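Storing winter things without bad smell

When the warm weather comes in May, I wash all the blankets and sweaters before I put them away. In my first years in Lunatstead I stored them directly from the bed, and in autumn they smelled like an old cellar. Small stains also become yellow during the summer, even if you can't see them in spring.

Everything must be fully dry. After the laundry feels dry to the hand, I leave it on the rack 5 hours more. Thick seams and pockets keep water for the longest time, so please check them with your fingers.

Do not fill a storage box up to the lid. I leave the height of two fingers free on top, and I put the heavy blankets at the bottom.

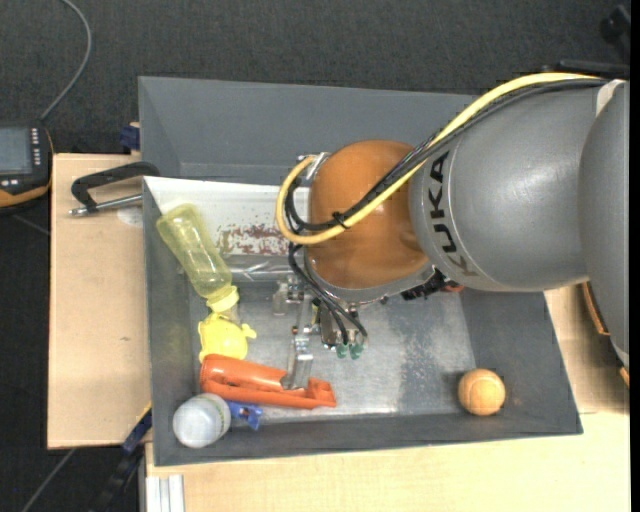 For the wool I use small cotton bags with dried lavender. My neighbors in Hilari prefer cedar blocks, and these are good too, but you should rub them with fine sandpaper every year to bring back the smell. Mothballs I don't recommend, the odor stays in the wool for weeks.

Write on a piece of paper what is inside and tape it on the short side of the box. If you store the boxes in a basement, put them on 2 strips of wood, never directly on the concrete.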